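Ticket: Clutter picking, success rate lower on rerun than in the October result
Project: Hudel
Component: grasp scoring / place check
Status: Open, workaround in place
Last edited: Dec 2, 2024

Summary

Rerun of the mixed basket test on the Fivis cell does not match October. Same policy, same checkpoint, 900 attempts in the October set, 504 so far in the rerun. Spiky balls and wood cubes score the same as before. Everything soft is down. Knitted cloths worst, knotted rope-type toys next. Need to know if the method got worse or the measuring did, before anyone puts the new number in the draft.

What we checked first

Camera calibration – redone, no change. Finger pads swapped, no change. Went back to the old lighting settings, no change. Ran the Mener baseline on the same cell and it drops on soft items too, so it is not our policy. That one took most of a morning and should have been step one.

Then went through the place logs for soft items by hand. A lot of the "fails" have a closed gripper and a good force trace right up to the box. So the pick is fine in those. Fail gets written at the place step.
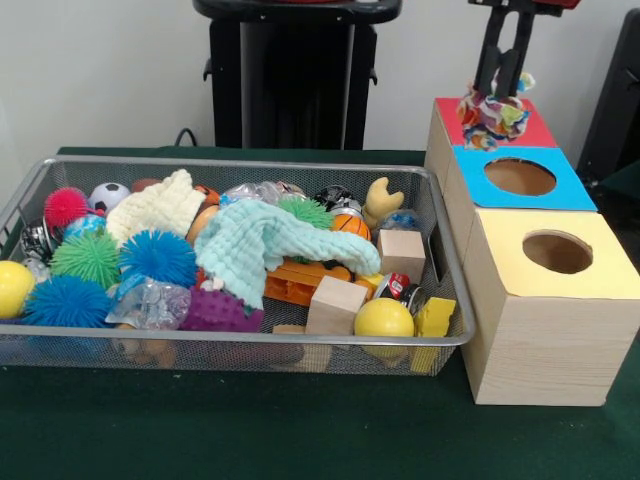

Knotted toy over the red-lid box, basket still full. Soft-item rerun, side view.

The place check looks at the height of the lowest point of the held object against the lid. For a ball that is one clean number. For a knotted toy pinched at the top, the rest hangs under the fingers and the depth blob breaks up, so the lowest point jumps between frames. If it jumps past the limit the check calls it a drop and ends the attempt. In October the check averaged over a window of 400 ms. Config on the rerun branch has 2 frames. Looks like it came in with the Mazandarani merge, where the short window was there for rigid parts only and somebody (me, probably) took the whole file.

Workaround

1. Set the window back to 400 ms in the place check config. Restart the logger, not just the node, or it keeps the old value.
2. Replay the saved depth from the rerun through the check offline. No need to run the arm again for this.
3. Relabel only attempts where the force trace stays up to the place step. Leave real misses alone.
4. Keep the old labels in a seperate column. We report both.

Replay is running now. First batch moved a fair number of cloth attempts from fail to pass, not all. Cloths that catch on something in the pile are still true fails and they should stay that way, the pull-free motion was never tuned for that.

Still open

– Does the long window hide real drops? Slow slips off the fingers could get averaged out. Need a hand-labeled subset to compare.
– October set may have the same problem in the other direction, i.e. too kind. Replay that one too with the short window.
– Clear bead bags: depth is bad on them in both sets. Different ticket, dont mix it in here.
– Results table in the draft stays blank for soft items untill the replay is done.

Not closing this. Will add the relabel counts when the replay finishes.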